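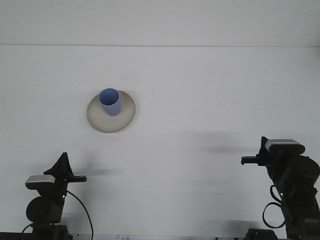
26/12/2024

Everyone else is still eating leftovers and I have had the best day with the planner! I finally pulled the grasp scoring out of Pridametti and gave it its own process, so now when the scorer chokes the arms just hold still and wait for it. Rebuilt the whole thing twice before lunch because I'd left an old config path in the launch file (my own fault, wrote myself a big note).

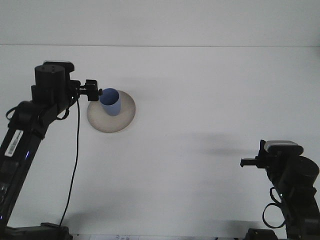 Left arm with the blue cup, over the plate.

The part I love is the new log viewer. You can scrub through a run and see the target pose and the measured pose on top of each other, and the lag is right there - nearly 845 ms in the worst spot, all of it spent waiting on perception. I had been blaming the controller since April. Sorry, controller.

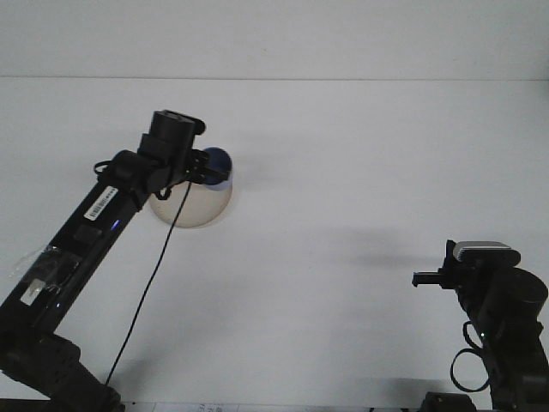 Cúc Ngô wrote back that I should stop replanning on every new pose estimate and only do it when the estimate moves by more than 3 mm, otherwise the planner is just chasing noise. I think she's right, and it's such a small change! Four lines, maybe.

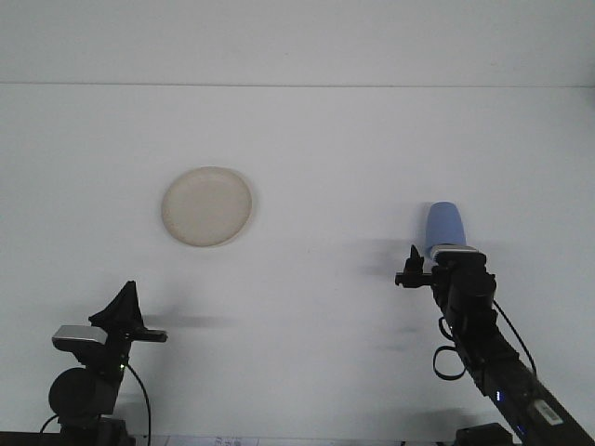
So I put the threshold in as a parameter, one value for each arm, and started on a test for it. The handover logic still lives in that awful file from Zuvcombe and I want it out of there next. Tomorrow: finish the test, merge, then read Cúc's notes on the time sync.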